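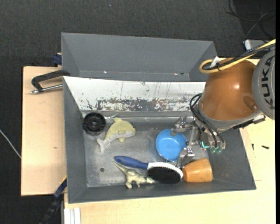 Bin picking cell, near bin, KUKA arm at the blue bowl.

May 2, 2022
Tetteh Tsikata, Zultside workshop

I promised myself I would write this up before going home, while I still remember which order things happened in, so forgive the length. The short version is that the arm pressed a finger into the rim of the bowl this morning and kept pressing, the bin shifted on the table, and I hit the stop button. Nothing is broken that I can find. The arm is fine, the gripper is fine as far as I can tell, and the bowl has a white crease in it which I rather think adds character.

The long version. We were running the mixed set again (bowl, cup, hairbrush, the little dinosaur, the dolphin, the black wheel) with the Mandum planner choosing the grasps. The bowl has always been the awkward one. The dolphin forgives you anything, you can grab it by more or less any part and it comes along quite happily, but the bowl wants one finger inside and one outside, and there isn't much room for error at the rim. For the first hour it went nicely and I even made tea.

Then on attempt 43 the arm came down a good bit lower than it should have. The fingers had not opened fully, so the one meant to go inside the bowl landed square on the edge. I expected the force limit to catch it and back the arm off, as it has done dozens of times. It didn't! The arm leaned on the bowl, the bowl leaned on the floor of the bin, and the whole bin crept towards the front of the table with a noise I would be glad not to hear again. I was standing within reach of the button, and I'm very grateful to whoever moved it to that side of the bench last September.

So, two faults, and it took me until after lunch to see that they were separate.

The first is air. Finger opening was slow, and when I listened closely with the compressor off there was a faint hiss at the wrist end. One of the push fittings had worked itself out a little, I suppose from the hose tugging each time the wrist turns. I pushed it home, tugged it, and it held. Opening time looks normal again on the log. I have put a new fitting on the Trustton order all the same, as I don't much trust one that has let go once.

The second is the one that bothers me. The force limit was set to 800 N. It should be 100. I went back through the saved settings and the higher figure came in with the Hollmann test file, where we were pushing against the steel block and needed it out of the way. I loaded that file on Friday to borrow the tool offsets, and the limit came along with them. That was me, nobody else, and I'd like it written down plainly so that no one spends tomorrow hunting for a fault in the controller. Every pick since Friday afternoon has been made with the limit more or less absent. We got away with it only so long as the fingers opened properly.

What I have done so far:

Limit back to 100 N and saved under a new name. I tested it by lowering the closed fingers slowly onto a folded towel, and it stopped and backed off five times out of five. Clamps loosened, bin squared up, clamps tightened again, and a pencil line drawn round the base so we can see at a glance if it has moved. Checked the finger faces for nicks with a fingernail and found nothing. Ran the calibration check, and it came out the same as last week to the last digit shown, which cheered me up no end.

What I haven't done is work out why the planner was content to send the arm down when the fingers weren't open. I had always assumed it waited for the open signal. Looking at the log, it seems to wait for a fixed time and then carry on regardless, and for 1,086 picks in a row that was good enough. I would like it to wait for the signal and stop with a message if it doesn't come. If anyone remembers why it was written with a timer, do tell me before I start pulling it apart, as there may be a good reason I've forgotten.

Please don't run the cell unattended until that's sorted, not even for the easy objects. And if you load a file from another job, read the limits out loud to somebody before you press start. I shall be doing it too, probably to the kettle.

Fitting due Wednesday. The creased bowl is staying in the set for now, but mark it in the log when it's picked, in case the grip is different on that side.

This site uses cookies to remember your login and notebook settings. Accept all | Manage preferences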